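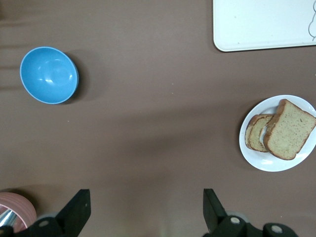
Bernardo Macedo asked after the June open evening whether a 50 cm telescope at a lowland site can still produce data that anyone outside the building will use. He had read our results pages and could not tell which measurements were sent on and which stayed here. It was a fair question, and this page has been rewritten to answer it.

About Stadbridge Observatory School

Stadbridge Observatory School teaches observational astronomy to adults. Courses cover photometry, basic spectroscopy and the handling of image data. No previous training in physics is needed for the first level. The second level assumes school mathematics and some practice with spreadsheets.

What we observe

Most of our telescope time goes to variable stars, mainly eclipsing binaries and long-period variables. Stars of this kind suit our sky, which is moderately bright to the south and often hazy in winter. The programme list holds 64 stars. Each has a finding chart, a set of comparison stars and a note of the filter to be used.

Measurements are passed on only when the comparison stars agree with one another within the limits set out in the course handbook. The rest are kept for teaching - students learn a good deal from a poor night - and are marked as such in the archive. The results pages now show this mark beside every entry.

Equipment

The main instrument is the Guerreiro reflector, with a 50 cm mirror and a cooled camera at the prime focus. It stands in the north dome and is run from the control room next door. A smaller refractor, the Suter, has a 102 mm lens and is used for bright stars, for the Sun with a full-aperture filter, and for the first sessions of each course. Images are reduced with Ekalent, our own software, which handles dark frames, flat fields and aperture photometry. A copy is given to every enrolled student.

Teaching

Wálter Lozano directs the teaching programme and sets the observing projects. Classes are held in the evening and move to the domes when the sky is clear. If it is cloudy, the group works on archive data from the same star list. Students at the second level complete one full light curve and a written report, including an estimate of error.

Visits and enrolment

The lecture room seats 200 for public talks. Dome visits are in small groups and must be booked, as the stairs are narrow and kept dark during observing. Applications for the winter courses close on 30/09/2026. Forms are available from the school office or by post.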